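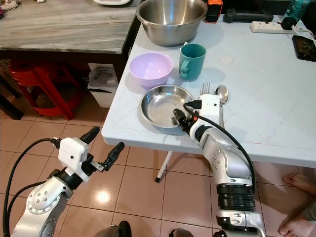

Ticket 183, Josto cell, table clearing task. Right gripper stops responding partway through a run and the arm holds position with no error on the console. It was over the rim of the steel plate when the task timed out, with the fork and spoon still to be picked. Left arm keeps taking commands.

Seen 3 times in 200 cycles, all in November, all on the right side.

Tried: restarted the gripper driver, no change. Power cycled the arm, came back for 2 cycles and dropped again. Swapped in the spare cable from the Cukville bench. Fault has not come back so far.

Old cable tagged and sent to Bosman for a continuity check. Leave ticket open until they reply.

Assigned: Ineke Van Rooij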